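Programme Cevier : rapport d'avancement, mars

Mise en vente de téléphones reconditionnés et de forfaits dans les magasins partenaires

Le pilote est ouvert depuis la fin de l'hiver dans 6 points de vente de l'enseigne Pulon. Les clients peuvent y acheter un appareil seul, avec une carte prépayée ou avec un forfait de douze mois. À la clôture du mois, 111 lignes étaient actives, dont plus de la moitié en prépayé. L'objectif fixé dans la convention pour cette étape est atteint.

L'accord d'accès au réseau avec Zundbridge a été signé sans modification des tarifs de gros. La portabilité du numéro fonctionne en magasin, mais le délai annoncé au client reste de trois jours ouvrés. Nous demandons à l'opérateur de le ramener à un jour avant l'extension.

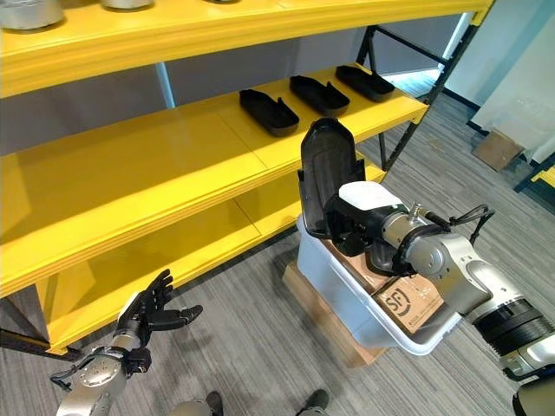 Rayonnage métallique jaune, tablette intermédiaire portant trois bacs noirs.

La société Mladenović assure la remise en état et le contrôle des batteries. Deux livraisons sont arrivées en retard, ce qui a laissé deux magasins sans modèle d'entrée de gamme pendant huit jours. Un stock tampon est désormais prévu au contrat. Le taux de retour sera communiqué dans le prochain rapport, la période de rétractation n'étant pas terminée pour toutes les ventes.

Les dépenses sont conformes au budget, sauf la formation des vendeurs, qui dépasse la prévision de 3 %. Nous proposons de couvrir l'écart par la ligne « affichage », peu utilisée.

Prochaine étape : ouverture de huit points de vente supplémentaires, sous réserve du versement de la deuxième tranche.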